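Handout 2: What to watch at a robot demonstration
Robots in Ordinary Places, notes for the open day at Cerncombe

Read this before we get on the bus, or on the bus if you must. It replaces the sheet I gave out last June, which told you to "observe the robot closely" and produced a stack of reports about how shiny it was. It is very shiny. You may have one sentence on that.

Where we are going

Stougaard keeps its demonstration area on the ground floor at Cerncombe and opens it to the public in the afternoon. Doors are at 2, and the talk starts when the person giving the talk has found the clicker. Last year's open day had 1,112 visitors through the door, a figure you will hear several times. There are 13 stations. We are concerned with one of them, the tabletop station, where an arm with a fingered hand deals with the sort of things you have in a kitchen drawer or on top of the fridge.

The other stations have their merits. The Skisia pallet line is loud and gets the crowd, and there is usually a queue for it made up of people's fathers. Go there afterward.

Before the demonstration: read the table

Most visitors look at the arm. Look at the table first, while there is still elbow room. Someone chose those objects, and the choosing tells you what the group finds hard. A demonstration with nothing but wooden cubes is a demonstration of cubes. Household goods are another matter. A plastic bag has no fixed shape. A mug has a handle, and therefore a right way and several wrong ways to be approached. A kettle with a wire handle offers very little to get hold of, and what it does offer is thin. Clear packaging is a nuisance to cameras, as is anything glossy. Soft toys forgive almost everything.

Write down three objects you think will be easy and three you think will be hard, and do it before anything moves. I will be checking for changes of pen.

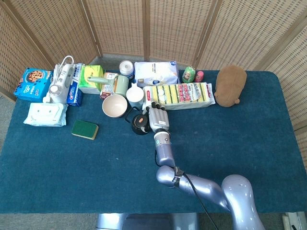 Emmanuel Rugemalira objects to this part of the notes every time I hand them out. His view, which he has asked me to put in, is that the hard objects are the wrong thing to write down. He would have you look at the gaps between objects, because a hand that can pick up a mug standing by itself may be useless when the same mug has neighbors. He adds that anyone who has tried to get one saucepan out of a full cupboard already knows more robotics than they think.

I have put it in. He is right about the cupboard. Add a fourth column to your page and call it "neighbors."

During the demonstration: four things worth a note

1. The approach. Which direction does the hand come from, and does it have another one available? An arm mounted on one side of a table has a long reach to the other side, and the wrist has to make up the difference. People turn their whole bodies without noticing. The arm has to stay where it was bolted.

2. The opening of the hand. Fingers are usually set before contact, wide for big things and narrow for small ones. Note how early that happens. A person shapes the hand on the way. Some controllers travel first and shape second, so the hand arrives and then seems to remember what it came for.

3. Small parts that belong to larger parts. Lids are the classic case. The knob on a lid was designed for a thumb and a finger and works nicely for them. To a mechanical hand it is a small target very close to a hard surface, and the fingers have to come down around it without meeting the table. Then there is the matter of putting the lid back, which asks for both position and tilt to be right at once. Give lids a paragraph of their own.
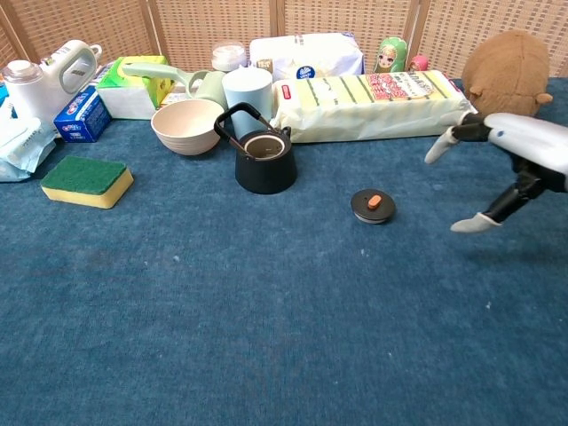 4. The pauses. Time them if you have a watch. A pause before contact generally means something different from a pause after it, and you should ask which part of the system is being waited for. It may be the planner or the cameras. If a person is steering, it may be the person, who is allowed to think.

That brings us to the question visitors are shy about: is anyone driving? Ask it early and ask it politely. The answer could be "no," "yes," or a long sentence with the word "shared" in it. All three are respectable. A report that praises the machine's judgment when the judgment was sitting in a chair behind a screen is less so, and I receive several every year.

Questions to take with you

How many attempts has this task had, and over what period? Last year the Plander people had kept a log, and the number they gave was 2,507. Ask what counted as an attempt. Then ask what counted as a success, and watch who in the group answers.

What happens if I move one object a hand's width to the left? (Ask. Do not do it.)

Which object was taken off the table before today? You will get your best material from this one – every group has such an object, and they tend to speak of it with feeling.

Practical matters

Stay behind the tape. Turn off your flash. The coffee is free and tastes it. Bags go on the rack by the entrance, including the small ones you believe do not count as bags.

What to hand in

Two pages, your object list stapled to the back with its four columns, unimproved. Where your guesses were wrong, say so and say what you had missed. Wrong guesses with a reason get full marks. Reports go in the tray outside my office. The tray beside it belongs to the geology people, and they do not forward things.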